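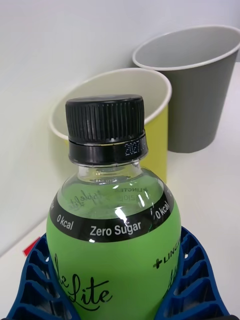
A green drink bottle with a black screw cap.

The sewer robot will see you now

Every few years someone tells the water industry that it will soon stop sending people and cables down holes. The latest to say so is Aerts, whose pipe crawler, the Ukum, spent part of the spring under the streets of Nakonside. The brochure promises a machine that finds its own way, makes its own map and grades every crack it passes. I went to have a look, having read several brochures like it before.

Nakonside is a fair place to try. Its older sewers are brick and egg-shaped, its newer ones are plastic, and the drawings that link the two are wrong in ways that only come out when somebody digs. If a crawler can draw a map there that a road gang would trust, it has done something useful.

The headline result is a run of 1,027 metres, which Aerts puts on its first slide. It is a good distance. It was also done in one straight concrete main, flushed the day before, with a manhole at each end and a surveyor waiting at both. I asked what the longest run in the brick section had been and was told 43 metres, after a pause long enough for me to write down the question.

Why the gap? Mapping from inside a pipe is hard. There is no satellite signal down there. Wheels slip on grease, so counting their turns overstates how far you have gone. A camera needs things to look at, and one metre of clean pipe looks much like the next. The usual cure is to come back to a spot you have already seen and correct the whole map from there, but a sewer seldom goes round in a circle. Errors pile up until you reach a manhole whose position somebody has already measured.

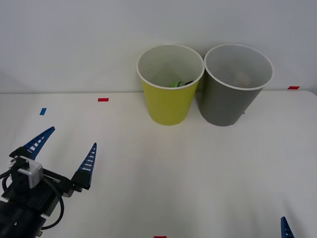 How far off can a crawler's map be before it stops being useful?
It depends on what the map is for. A road gang wants to dig one hole in the right place, so an error of a metre or two means a second hole. For planning which streets to reline over the next ten years, several metres hardly matters.

That split seems to me the most important thing about these machines, and the sales talk runs straight past it. The price is set for the first job. The performance, on what I saw, suits the second.

Then there is the grading. Over the trial the Ukum flagged 557 defects. Walareo, the contractor that looks after the network, had its own people go through the footage afterwards. I asked how many of the flags they had agreed with and got three different answers, partly because they could not settle on whether a long crack seen at several points should count once or several times. Root growth it spotted well. Displaced joints it spotted well when they were big. Spiders' webs it marked as cracks, over and over.

"It is a keen junior," says Saturnino Ortuño, who runs surveys for Walareo and has spent much of his working life watching pipe footage in the back of a van. "I would give it the boring streets. I would not let it sign anything."

He is kinder about it than I expected. His crews dislike the old tethered cameras, which are heavy and have to be winched back by hand when they stick.
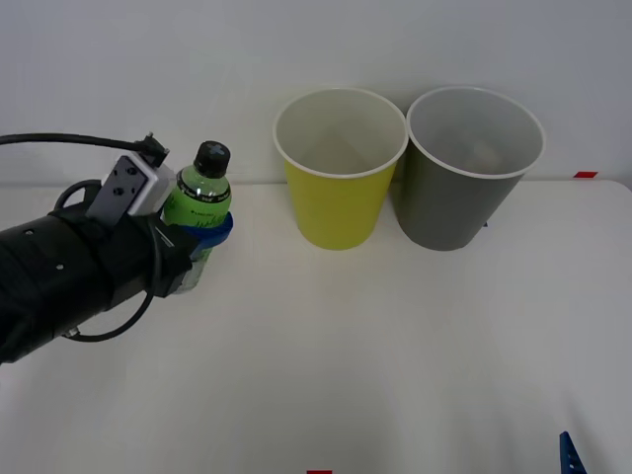 Blue band round the bottle's middle, black cap on top.

What he wants to know is who pays when an untethered one sticks. On the second morning the Ukum stopped behind a lump of fallen mortar and sat there for 40 minutes, trying one side and then the other, before a man in waders went in for it. Aerts calls this a recovery event and says the next version will handle it. A tethered camera would have been pulled out before the tea had cooled.

I put this to the company. The reply was that a trial is there to find such things, and I accept that. I would accept it more readily if the trial report had mentioned it. The draft I was shown gives the total distance covered and the number of flags raised, and has a very handsome picture of the map. It says nothing on how many times a person had to step in,

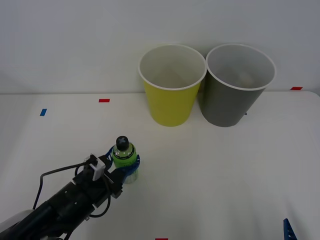
or how long each of those visits took, or what the crew standing by in the road cost while it happened. Those are the figures a council would need before buying. They are easy to collect, too. Ortuño's team had most of them in a notebook.

There is decent work inside the Ukum. The way it uses the joints between pipe sections as markers, counting them off like sleepers on a railway, is clever, and in the concrete main it kept the map tidy for long stretches. In brick there are no such joints and the method has nothing to hold on to. The engineers know this and said so when I asked. The brochure, which was reprinted in April, still shows a brick tunnel on the cover.

Walareo has not decided whether to take one on. It has asked for a second trial, in the old part of town, unflushed, with every call-out logged. Aerts has said it is looking at dates.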